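Unit 3 - Working rules for the arm cells
Intro to Automation, Cadville campus
Notes by Vaida Kuusk. Bring these to lab, they will not be read out again.

Picking up from last time. We had got as far as the difference between a standard and a house rule. Short version again for those who missed it: a standard is written by a body outside the building, gets revised slowly, and you cite it by number and year. A house rule is ours. It can be stricter than the standard, never looser. If the two seem to clash, stop and ask, don't pick the one you like.

Who is responsible for what

The person who puts the arm together with the gripper, the table and whatever else is in reach is the integrator. In lab that is your group. The maker of the arm answers for the arm, you answer for the cell. So the risk assessment is yours and it covers the whole thing - arm, tool, part, table, cables, people walking past.

Do the assessment again when any of these change:
new gripper or new fingers
new part, esp. if heavier or sharper
table moved or turned
program speed raised
second arm brought into reach

Last one gets forgotten every year. Two cells that are each fine alone are not fine when the work areas overlap. See the Zulton worksheet, question 2 to the end.

Speed and teaching

Teach in manual reduced speed. Enabling switch in hand the whole time, half pressed. Full squeeze stops it, letting go stops it, that is the point of the middle position. One person teaches, one person stands by the stop. Swap whenever you want but say it out loud.

First run of any new program: 50 percent override or less, hand near the stop, no part in the gripper. Then with part. Then up in steps. If you edit a single point you are back at first run, sorry.

Shiny surfaces

Glossy panels are bad for anything optical. Distance sensors lose the return or get it from the wrong place, a camera on the wrist picks up the room instead of the part. Lasers bounce too, so check the class label on the unit before you decide what eyewear or screening is needed, and look at the reflected path as well as the direct one. Tilt of the tool matters, so check at several poses and not only at home position.
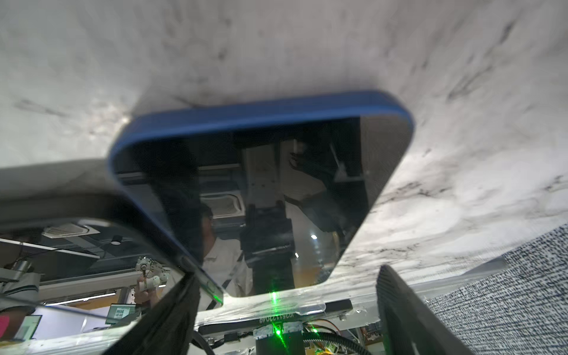
Does a finished risk assessment from another group count if they used the same arm?
Only as a starting point. Their tool, part and layout are different from yours, so you go through every line and sign your own.

Cables

Anything running to the tool needs slack for the full range of the wrist, and no more than that. Jog joint by joint to both limits before you run and watch the loops. Look for rubbing and pulling, and for a loop that can catch on a finger. Strain relief at the mount, not at the connector. If you find a worn jacket tag it and take the cell down, tape is not a repair.

Stops

Emergency stop is for emergencies. Use the normal stop at the end of a run. After an e-stop: find out why, clear it, check the pose, reset at the button, then restart seperately. Reset must never start motion by itself. Test this at the start of every session and write it in the log.

The log

Time, initials, what you changed, override used, stop test ok or not. Write it when it happens. Over 94 entries from the Lacerda cell had to be thrown out in August becuase the override column was blank, so nobody could say which runs were first runs.

For next time

Read the Mastdale case, both parts. Come with one hazard the integrator missed and what you would have changed. Half a page is plenty, hand written ok. Sketch of the cell with the reach marked counts toward the grade, so label it.

Lab doors open 8:30. Closed shoes, hair tied, lanyards off.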